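Review: Hallton 2 Duvet Insert, All-Season, Queen

By Silvia Kratochvíl
Print this page | E-mail this article

The Hallton 2 is the second version of a polyester-fill duvet insert that Hallton has sold since it took over the Branuris bedding line. The first version had a known fault: fill migrated out of the corner boxes and collected along the lower third. The new one changes the stitch pattern, the shell fabric and the corner loops. I slept under it from January through the end of the heating season and washed it 7 times.

Construction. The shell is a plain-weave cotton with a calendered finish. It is tight enough that no fiber worked through during the test, and stiff enough that it rustles for the first few weeks. The boxes are sewn through, with no baffle walls between the top and bottom layers. Sewn-through boxes cost less to make and leave a line of thin insulation at every seam. In a polyester insert of this weight the seam lines can be felt with a hand but caused no cold spots I noticed at a room temperature of 62 degrees. Stitch length is even. I found one skipped section near the foot end, closed it by hand, and had no further trouble with it.

Fill weight. Hallton lists 2,625 grams for the queen. My kitchen scale will not take the whole insert, so Kamarul Lumenta weighed it for me on the parcel scale at his shop in Ekbridge, before the first wash and after the last. The difference was within the resolution of the scale. The same test on the first version, which Kamarul also weighed, showed a small loss that I put down to fiber in the dryer filter.

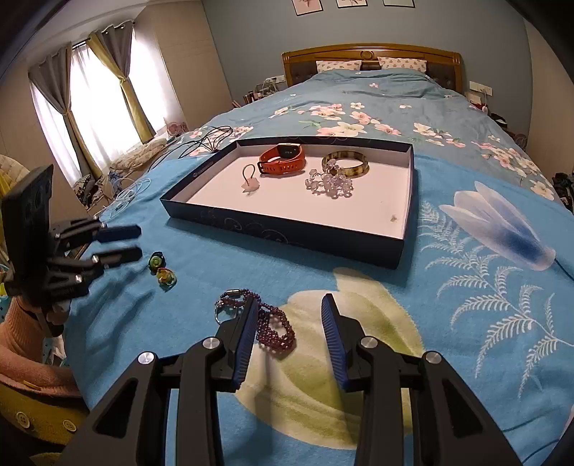

Corner loops are the part of an insert that most reviews skip, and they decide whether you will still like the thing in a month. The Hallton 2 has eight: one at each corner and one at the middle of each side. They are cotton tape, bar-tacked at both ends and set into the binding. Side loops only help if the cover has ties to match, and many do not. A light blue cover with large printed flowers hides a shifted insert well, and I would not use one to judge fit. For testing I used a plain white cover with ties at all four corners. The insert stayed in place for the whole period except at one corner, where my knot had slipped. The loops showed no fraying.

Washing. The label allows a warm wash and low tumble dry. A home machine of ordinary size will take the queen, but it comes out of the spin cycle unevenly wet, and I ran a second spin each time. Drying took two full cycles with a break between them to turn the insert over and shake out the corners. If you skip the break, the middle boxes stay damp. Shrinkage after the last wash was under an inch in length and too small to measure in width. The binding puckered slightly on one long side.

Fill movement. This was the reason for the redesign, and it is much improved. I marked four boxes with thread and compared them by hand after each wash. Two were unchanged. The other two, both at the foot, had thinned toward the outer seam but evened out with shaking. On the first version the same boxes were close to flat by the third wash.

Warmth. "All-season" is generous. It was comfortable from the low 60s up to 68 degrees. Above that it held too much heat, and polyester does not move moisture as well as wool or down. Warm sleepers should look at the lighter Harahap insert, which Bayu Sembiring reviewed here last year – it has four loops only, but the shell is softer from the start.

Packaging. The insert ships vacuum-packed and needs a day to recover its loft. The storage bag is nonwoven with a zipper and is too small to use once the insert has expanded.

Verdict. A sound midweight insert with good loops and a shell that needs breaking in. Owners of the first version with flat corners will find this a real fix. Owners whose first version is still even have no reason to replace it.

Pros: stable fill, eight well-set loops, low shrinkage
Cons: noisy shell when new, slow to dry, undersized storage bag

Test sample bought at retail. Second reading by Ilham Hutapea.

We use cookies to remember your settings and measure traffic. By continuing to use this site you accept our cookie policy.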